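Winter Bedding and Knitwear Project: Progress Report to the Brophy Fund

Prepared by Muireann Kavanagh, Nomham House
Period covered: October to January

Summary

The grant pays for the sorting, repair and storage of clothing and bedding for residents of Nomham House. Work started in October and is on schedule in most respects. The bedroom rounds are done on three of our four floors. The mending service opened later than planned and has a backlog. We are not asking for any change to the total award.

Bedroom rounds

Each resident who signed up gets a visit of one morning. Clothes are taken out, laid on the bed, looked over and folded, and the resident decides what is kept, mended or passed on. Zinash Demissie leads the visits and has written a short guide so that the other staff work the same way.

Knitwear takes the most time. Heavier pieces are spread out on the bed first, smoothed from the middle and then folded in. Hanging is discouraged in the guide, as several residents had lost good sweaters to stretched shoulders.

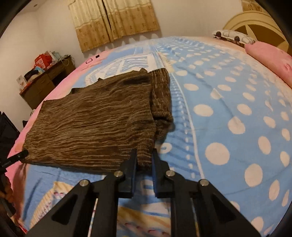
Storage was the other common problem. Many rooms had one deep drawer with everything in it, and residents with stiff hands were not using what was at the bottom. We bought shallow boxes from Firnine for the shelf at waist height, and winter knits now go there from October to April. Kieran Horgan fitted extra shelves where the wardrobe had none. Two rooms on the second floor still need theirs.

Residents on the fourth floor have asked for afternoon visits. We will try this in February, starting at 2:00.

Mending

Dymphna Scanlon runs the mending table in the day room. It opened in December instead of October because the first sewing machine we ordered arrived damaged and the replacement was slow. Most of the work so far has been loose cuffs, dropped stitches and missing buttons. Items are labeled with a room number on cotton tape before they leave the bedroom, and two that went astray in the first week have been found.

Small knitted pieces are checked by hand during the visit. Ribbing is turned back so that the inside can be looked at, and anything with decoration stitched on it is set aside for hand washing.

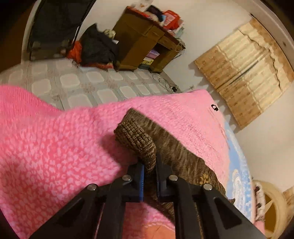 Spending

Boxes and shelving came to $600, which is the amount budgeted. Mending supplies have cost about $200 to date. The refund for the damaged machine has been received and was put toward the replacement. Receipts are with Florêncio Neves in the office.

Next steps

Finish the fourth floor by the end of March.
Fit the remaining shelves on the second floor.
Clear the mending backlog, with Dymphna working one extra morning until it is done.
Send the final report and accounts in May.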